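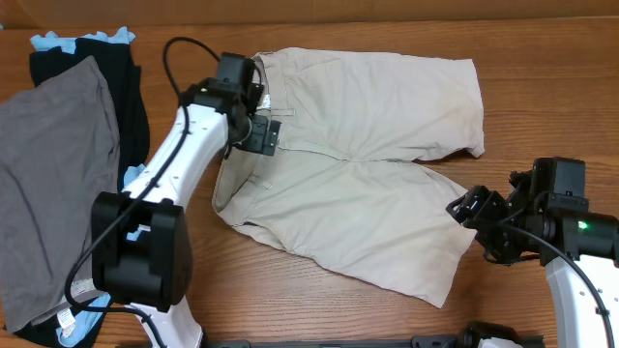
Radymyr Nazarenko asked that the pad wear check be moved ahead of the grip trials, as the Junham fingers went into the last comparison with one pad already lifting at the corner. Agreed, and the list below is reordered to match.

GRIPPER COMPARISON CHECKLIST - TWO-ARM TABLE, GARMENT HANDLING
Units under comparison: Junham parallel finger, Bilyk parallel finger
Controller: Bremirer, same settings file for both units
Inspected by: Yevhen Polishchuk
Period: March 2022

Section 1. Before power-on

1.1 Finger pads seated, no lifting at corners or edges.
Result: Pass.
Comment: Left Junham pad replaced before this check. Old pad bagged and kept with the log.

1.2 Finger screws at torque, paint marks aligned.
Result: Pass with remark.
Comment: One paint mark on the Bilyk unit was worn off. Screw checked with the driver and marked again.

1.3 Cable slack at full wrist rotation, both directions.
Result: Pass with remark.
Comment: Slack is enough, but the loop can reach the cloth when the wrist is low. Retie after every gripper change. Do not tie across a joint.

1.4 Base fasteners tight.
Result: Pass.

1.5 Emergency stop cuts power to both arms.
Result: Pass.
Comment: Tested from each side of the table. Reset is manual, as required.

Section 2. Controller and limits

2.1 Closing force limit loaded and read back.
Result: Pass.
Comment: The value must be read back from the Bremirer after a restart. It returned to the default once during setup.

2.2 Minimum gap between grippers set in software.
Result: Pass.
Comment: Keep the same gap for both units. The Bilyk housing is longer, so the zero point has to be moved before the gap is set.

2.3 Waistband approach, slow speed, hand on the stop.
Result: Pass with remark.
Comment: The Junham finger gets under a single layer more easily. The Bilyk needs a steeper angle and tends to push the fabric before it closes.
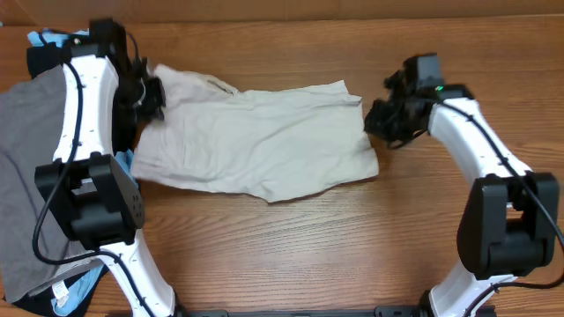

2.4 Release and retreat without dragging the garment.
Result: Fail, Bilyk unit.
Comment: Fabric stayed on the pad in 4 releases out of 129. Opening wider before the retreat is the first thing to try. Item stays open.

Section 3. Wrist camera and fine grip

3.1 Lens clean, mount tight, focus lock on.
Result: Pass.

3.2 Fingertips stay in view when closed.
Result: Pass.
Comment: Pale fabric is the harder case for exposure. Fix the exposure by hand before the run - automatic mode shifts as the dark fingers come closer, and fold edges get lost.

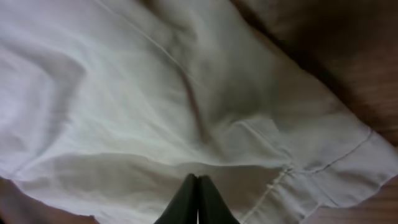
The same fixed setting should then be used for dark fabric, even if the picture is worse, or the two grippers cannot be compared fairly.

3.3 Hem pinch, single edge.
Result: Pass, both units.
Comment: Little difference between them. Seams with bunched thread should be logged separately.

Section 4. Service and open items

4.1 Pad life. The Jurnham service sheet allows up to 3,000 cycles per pad set. Log cycles by pad set and not by gripper.
4.2 Item 2.4 to be repeated in May with the wider opening.
4.3 Radymyr Nazarenko to confirm the new zero point for the Bilyk housing before that run.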